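Week 4 handout: who does the fiddly jobs now?
2023-04-26

Welcome back, and thank you for the thoughtful (and very long!) replies to last week's reading on the Turora packing hall. I promised we would move on from big machines behind fences to the smaller sort of work, the picking up and putting back that fills so much of a day in a stockroom, a library or a returns desk, and which hardly ever appears in anyone's job description.

Our main case is Grolteo, a returns firm with 19 people on the sorting tables when the arms came in. In September the tables handled 1,619 items, and 254 of those went back to a person for a second look. Do keep those two figures by you, as we'll want them in the seminar. 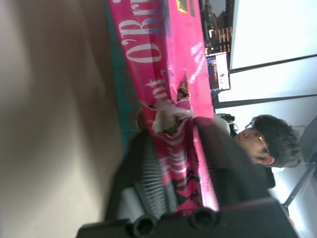
*Fig. 1. A torn pink wrapper held in a gripper, with a person close by.*

Damaged goods are where the staff interviews get interesting. Sorters told the Makokha study that they used to judge a split packet by feel, almost without thinking, and now found themselves putting that judgement into words for somebody else to write down. Some enjoyed being asked. Others felt, quite reasonably I think, that a skill had been taken off them without a change in pay.

Books and papers raise a different worry, that of pace.
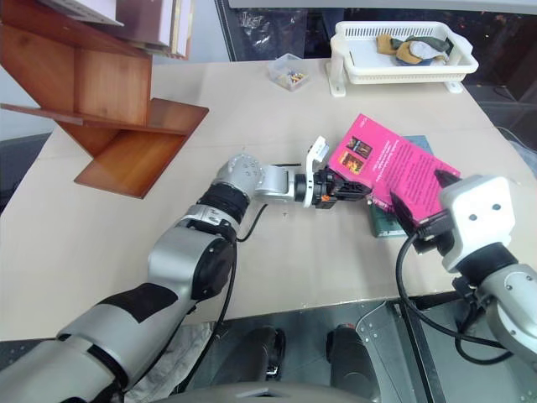 A sorter working alone sets her own rhythm, chats a bit, slows down after lunch. Working beside the arms, people spoke of waiting, and of being tired by it in a way they found hard to explain to their managers. Skamel, the union branch newsletter, has a lovely short piece on this (reading pack, item 3).

For next time, please bring half a page on a small task from a job you've had, and who taught you to do it.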